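Our house rules for recording demos now run to 2,000 words, up from a sticky note. Sunil Dissanayake wrote most of them after clip 409, in which the gripper spends a full minute holding nothing, very carefully.

Rule one: fingers open before you hit record. Rule 2 used to be "be sensible" — we struck it when no two people agreed on what that meant.
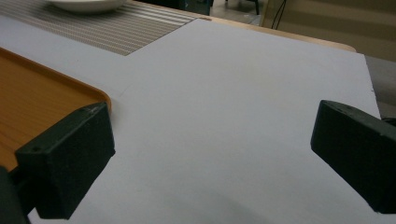 The rule I fought hardest was the one about throwing out any take where you hesitate. I lost, then hesitated in 11 takes before lunch. Sunil wants them labeled and kept in a separate folder, which he has named after me. It's growing.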